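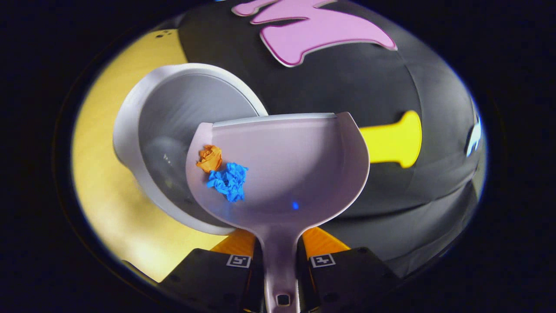
Drosgate Sweep and Tidy: data card

Version 1.2, last edited 29th January
Maintainer: Hanan Sabbagh
Questions about labels: Wissam Kanaan
Questions about staffing and consent: Randa Sfeir

Summary

Recordings of closing-time cleaning tasks, made with a hand-held gripper by the cleaning staff at Drosgate, a day center with craft and play rooms. The set covers dustpan work, paper scraps, emptying into bins and putting tools back on their hooks. It has 324 recordings. Each one is a single task from first grasp to release.

The work

Cleaning at Drosgate is done by a crew employed by Haddad. A closing shift used to be one person per floor. Sweeping up after craft hours took roughly 30 minutes of it, most of that spent bending for paper. The center wants a machine to take over the floor scraps and leave the rest of the shift alone.

What is in a recording

Video from the gripper's own camera, finger opening width, and a task label. The lens is very wide, so the picture is round with dark corners. Both fingers carry a square marker, used to work out the opening width. There is no sound.

Typical objects: dustpans, wadded paper in different colors, plastic bowls and basins. A pale lavender dustpan held upright by the handle, with an orange wad and a blue wad of paper on the pan, is a normal case. Clear plastic is hard to see against a light bowl, and we label it only when two people agree on the outline.

Task labels

pan_grasp: fingers close on the dustpan handle
pan_carry: dustpan moves with scraps on it
pan_empty: scraps leave the pan
pan_hang: dustpan goes back on its hook by the hole in the handle
scrap_pick: a single scrap is picked up directly

A carry that drops a scrap keeps its label and gets the flag "spill". Please don't filter these out before reading the notes file. Spills are common in real shifts — the crew asked us to keep them.

Who recorded it

12 members of the Haddad crew, on paid time, in July and after. Hashini Mridha trained them on the tool and wrote the task sheet. Recording counted as part of the shift, and a person could stop at any point without losing the hours. Faces and name badges are blurred.

What changes for the crew

Haddad and the center agreed in writing that no closing shift will be cut during the trial. The time saved goes to restrooms and kitchens, which the crew had been rushing. Two people have moved to checking labels with Wissam, at the same rate or higher. Gwenaël Picard, who runs the late shift, has asked that the machine not set the order of the rooms, and for now it doesn't.

Some of the crew are still unsure about the plan past the trial. The agreement does not cover that period.

Known limits

One building only. Few wet floors, no glass, no food waste. Left-handed use is rare. Finger width drifts when a marker is dirty or hidden behind the pan; those stretches are marked "width_uncertain".

Use

Open for research on request. Not to be used to time or score individual workers. Recordings carry no worker ID, and requests to rebuild one will be refused.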